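Hidberg coffee table, honey finish
Reviewed by Stefaniia Kobzar

I bought the Hidberg because the shop page at Lultanmont promised a top that was "made for real living rooms", and I have heard that line before. My last table, an Arnar, was made for real living rooms too, until somebody put a glass on it. So I have had this one in front of the sofa since August, with no coasters, no cloth and no special treatment, and I've waited before saying anything. 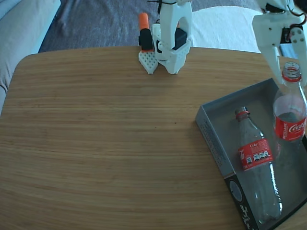
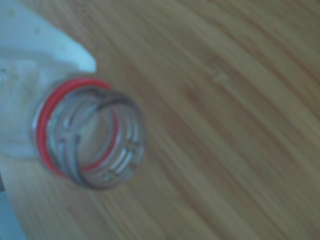
Coke bottles on the honey top: one in the cardboard tray and one upright in the first picture, a neck close up in the second.

First, the finish. It is lighter than the swatch they mailed me, closer to honey than to the brown I ordered, with a fine straight grain. I have come around to it. It sits fine next to a pale sofa and a dark gray rug or blanket, and crumbs don't show much. Dust does, in low sun.

The corners are rounded, and that was the one thing I wanted without reservation. I walk into tables. The Arnar had corners like chisels.

Now the claims. "Wipes clean in seconds" is true for soda if you get to it the same evening. I left a sticky ring overnight twice. Warm water took the first one off. The second needed a drop of dish soap and more rubbing than I like to do on wood, and there is a dull patch there if you crouch down and look for it. My sister says she can't see it. I can.

"Holds up to 1000 small knocks" – who counted? Mine picked up a dent in its second week from a dropped remote.

Assembly took me 86 minutes. The leaflet says 8. There are 4 legs, and the holes for one of them were drilled slightly off, so that leg went in at a lean and had to be backed out and started again. The wrench in the bag is soft metal and rounded off before I was done. Use your own.

It doesn't wobble, I'll give it that. I have sat on it, against the leaflet's advice, and it didn't complain.

I also looked at the De Luca, which has a shelf underneath and costs a good deal more. In the store the shelf sagged with a few magazines on it, and I wasn't going to pay extra for that. If you need storage, look elsewhere. I keep a cardboard tray on top for loose stuff and it does the job – it also catches the drips.

Would I buy it again? At the sale price, yes. At full price I'd want the holes drilled straight.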